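Workshop Notebook — Domestic Wares Section
July 10, 2025
Entry by: Bushra Paracha
Room: Peltov kitchen workshop, ground floor
Subject: Mug and spoon setting, table arrangement, revised written procedure

Purpose of entry. The section was asked in January to prepare a written procedure for setting out and clearing a single hot drink place, to be used by the Eston and Tănase sites when they furnish their own rooms. The draft circulated since then relied on a full tea service. The present entry records the reduced version, in which the service consists of one mug and one metal spoon on a folding table, with bowls and spare flatware held on a separate surface.

Room and furniture. The white folding table is retained as the service table. The gray wood-grain table behind it is retained as the holding table. The proposal to replace the folding table with a fixed counter was considered again and is not supported. A fixed counter would occupy the wall needed for storage, and the folding table can be put away at the end of the day by one person. The top carries slight scuffing from ordinary use. This is acceptable and does not call for replacement.

The floor is large beige-pink tile with light grout. Feet of the folding table should be set down flat on the tile, with the rubber caps in place, and the table should be tested by hand for rocking before anything is put on it. Where it rocks, move the whole table a short distance and test again. Folded paper under a foot is not to be used.

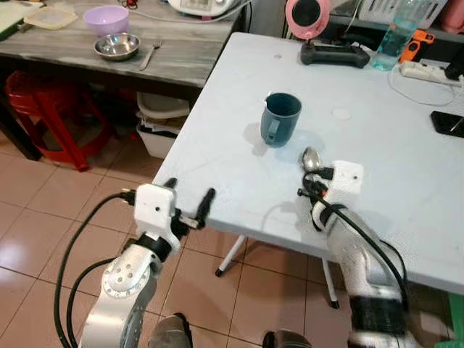
Placement of the mug. The mug goes near the middle of the table. Earlier drafts placed it close to the front edge on the grounds that guests prefer a short reach, but two members of the section objected that a sleeve or bag passing the corner could sweep it off. The middle position is adopted. The handle direction is left to the person setting the place, provided that it is decided before the mug is put down. Turning a full mug on the tabletop is to be avoided.

The dark mug will be kept for this work. It shows clearly against the pale top, and a ring or drip on the table is easily found when the mug is lifted. The pale mugs purchased under the Evis order remain in the cupboard and may be used for visitors. They should not be mixed into the working set.

Placement of the spoon. The question of whether the spoon belongs in the mug or beside it occupied more of the section's time than was expected. The written procedure will state the following. When the drink needs stirring, the spoon is brought to the mug bowl first, used, and then laid on the table to the handle side. It does not stand in the mug during service. When the drink does not need stirring, no spoon is set.

Spoons are to be picked up by the handle only. The bowl of the spoon should be free of water marks before it leaves the holding table. A dry cotton cloth is sufficient for this. Paper towel was tried in January and left lint on the metal.

Holding table. The wood-grain table is to carry bowls, spare flatware and any container not in use. The lavender plastic bowl and the stainless steel bowl may be stored side by side or one with the other, as space requires. The section does not wish to prescribe this. Flatware should be laid flat with a clear gap from the bowls — when it rests against the rim of a bowl it slides and falls as soon as the bowl is lifted.

The green cutting board is to stay on this table and is not to be brought to the service table at any time. The white appliance stays toward the back. Its cord must be kept off the front edge and away from any area where wet items are put down.
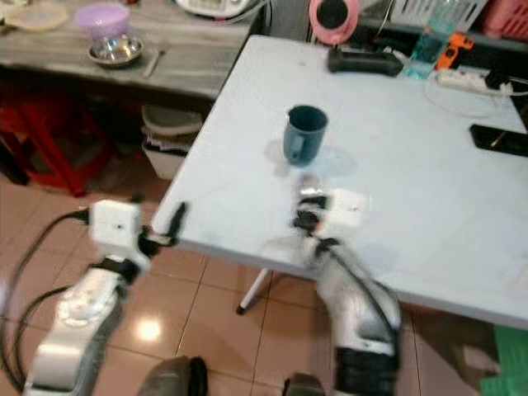
Clearing. The order of clearing is spoon first, mug second. Both go to the wash area in one trip when they can be carried safely, and in two trips when the mug still contains liquid. The table is then wiped from the back edge to the front with a damp cloth and dried. Spray cleaner is not needed for ordinary use and has left streaks on the glossy top, which are noticeable under the overhead lights.

Stock. The order for the Eston and Tănase rooms is confirmed at 108 mugs and the same number of spoons. Delivery is to Peltov, and the boxes will be divided here. Each site should set aside 3 mugs as spares and report breakages on the usual form. The allowance of 3000 for furniture and wares is unchanged and includes the folding tables.

Matters still open.
Whether a tray should be permitted for clearing. Eston is in favor, Tănase is not.
Replacement rubber caps for the folding table legs. Size to be measured and recorded on the storage shelf label.
Wording of the spoon paragraph, which Tănase considers too long.

Revised text to be typed and sent to both sites for comment. Copy to be placed in the front pocket of this notebook.

B. Paracha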